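Home Talks Notes Archive About Contact

Red Ones, Green Ones: Sorting Push Buttons for a Living
Speaker notes, Gavovano small parts meetup, Jul 28, 2026

I've typed these up more or less the way I had them on my cards, so there are some half sentences. A few people asked for the numbers and the numbers are in here.

OPENING

Say hello, say thank you, move the water away from the laptop.

Ask the room: who has a drawer of used push buttons at work? (Wait for hands. There will be hands.) Who knows what's in it? (Fewer hands!)

I work at Grunamow. We take control panel parts out of old machines, check them, and send them back out as spares. Motors and drives get all the attention, and I get why, they're expensive and they look good on a pallet. I'm talking about the little stuff tonight. Push buttons, mostly the mushroom head kind you hit with your palm, plus the odd small circuit breaker that came along in the same box.

When I started on buttons in February we had 3,625 of them in bins. I know because I counted them, twice, and got the same number the second time, which I'm still proud of. Of those, 1,932 were red. If you're thinking that's a lot of red, well, people put stop buttons everywhere (as they should) and they pull them all out together when a line gets scrapped.

THE PARTS

Hold up a button. Pass it around. Ask for it back!

Quick tour for anyone who doesn't live with these. There's the cap, that's the bit you press. Then often a collar, and yellow is a common color for it. Then the contact block on the back, where the wires go. On ours the blocks are mostly blue, some gray and blue together, a few darker ones. The block clips on and off on most of the types we get, so a red cap in your hand doesn't tell you what's behind it. I have pulled a perfectly nice stop button out of a bin and found a block on it meant for a start button. Somebody had borrowed the good block and put the wrong one back. Fair enough, we've all had a day like that, but it can't go out the door.

So the rule at our bench is: color first, block second. You look at the cap, you turn it over, you look at the block, and only then does it go in a tray.

THE BELT

We used to do all of it on a big flat table with cardboard trays. Tip the bin out, spread with both hands, start picking. Everything rolled. Mushroom caps are round, so a button lying on its side wants to swing in a little arc and go under the tray next door. We lost so much time fishing.

Now we sort on a belt. Long and green, with a rail along the front, and you sit at the back of it on a normal office chair with your hands right there at the edge.
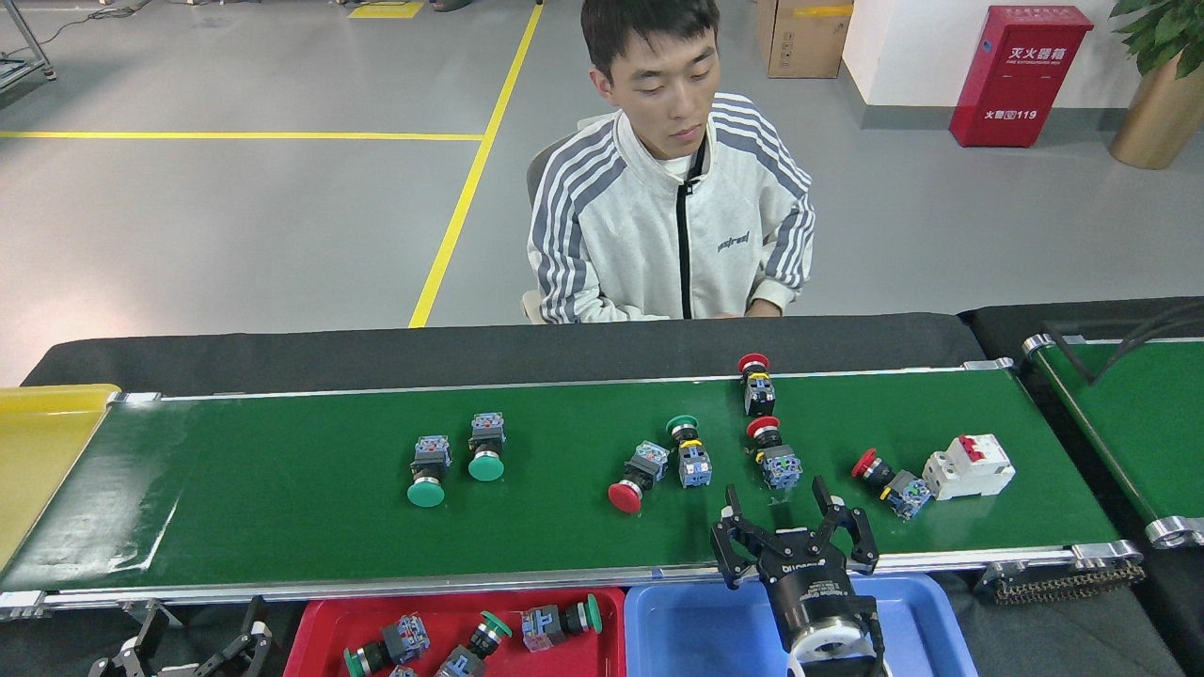

The big change for me was putting out fewer parts at a time. I used to think a full belt meant a fast sorter. Nope! A full belt means the parts touch each other, and once they touch you start grabbing by color and skipping the block check. Leave gaps. I like enough room around each button that I can pick it up without nudging the next one.

Green caps on a green belt, yes, I hear you. It came up in the first week and it comes up at every talk. The caps we get are a bit of a different green and they're thick, so they throw a shadow, and I've stopped noticing. If I were buying again I'd look at a gray belt. I'm not buying again.

Standing up or lying down? People ask and I have opinions. A button standing on its block with the cap up is easy to read by color and tells you next to nothing about the contacts. Lying on its side you get both, cap and block, in one look. But it takes a second to lay each one down and they don't all want to stay where you put them. I let them land how they land and turn them in my hand. A coworker lays every one down first. Her error sheet is better than mine. My tray count is higher. We've agreed to leave it there.

THE BREAKER PROBLEM

(If short on time, skip to the room section.)

Breakers get in. Boxy little things, toggle levers on top, terminal slots in the sides. They come from the same panels, and whoever stripped the panel had one bucket. They don't belong with the buttons and they don't get the same check, so they go in their own tray right away, before you do anything else with that batch.

I used to leave them for last. Don't do that. You end up working around the thing for ten minutes, and then a button gets parked up against it and you miss the button.

We had roughly 700 breakers hiding in the button bins when we did the big count. They're not in the 3,625, before anyone does the math.

THE ROOM

I want to spend a minute on the room, and I know it sounds dull. I've been to shops with lovely benches where you couldn't get a cart past the chair.

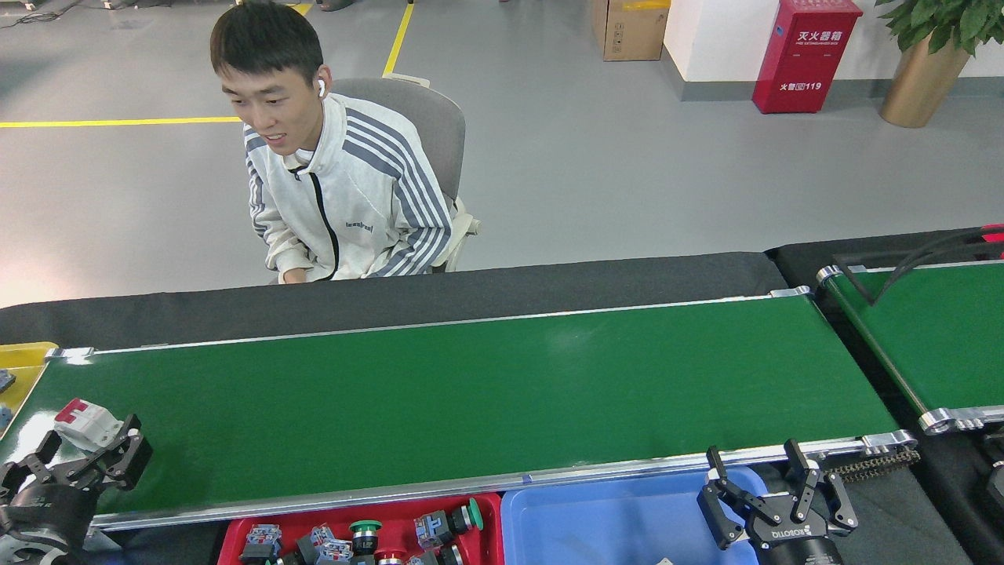
What we got right, mostly by luck, is the floor. Smooth gray epoxy, yellow lines on it. A button dropped on that floor is easy to find, caps and all, and it sweeps clean in no time. Our old place, over at Luva, had boards with gaps between them. I'd bet there are still contact screws down there.

The lines matter more than I expected, too. Boxes drift. You set a carton down for a minute and it's still there at the end of the week, so we picked spots and stuck to them, and the fire extinguisher cabinet stays clear, full stop. I check it when I come in, same time I water the plant. (Get a plant. Get a big leafy one.)

Cables are the thing we haven't fixed. I'd love to tell you otherwise. If anyone here has a neat way of running cables across a floor you also want to sweep, find me after.

Chairs: something with a back that lets some air through, and armrests low enough that you can tuck in close. We tried stools. We tried them for one afternoon.

Music or no music is up to the sorter. One earbud is fine with me. I like one ear open because we talk a lot at the bench, mainly about what on earth a weird block is.

NUMBERS PEOPLE ASKED FOR

My best hour is 56 buttons, checked and in trays. Not a record for the shop! I do slower hours far more often, and slower is fine. The Shen bins took me ages because half of them still had wire ends on, and you have to get those off before the block check means anything.

QUESTIONS I ALWAYS GET

Do you test every one? Yes, press and meter, but on another bench, after sorting. Different talk.

Do you clean the caps? Wipe with a damp cloth. Green ones seem to come in grubbier than red ones and I've never worked out why. Start buttons get pressed all day, I guess.

Can I have some? Ask me at the break, I brought a bag.

END - thank them, get the button back.

Comments (4)

panelshop_dad
Was there, enjoyed it. We do block first and color second and have for years. Might try it your way on one bin and see if anyone yells.

Reader
How do you handle caps with cracks? Do they get their own tray or straight to scrap?

Author
Own tray! The block is often still good, so I pull that off and scrap the cap.

greybench
For the cables, we hung ours from overhead and never looked back. Ladder work, but only the once. Also I think I still have your button, sorry, it was in my coat.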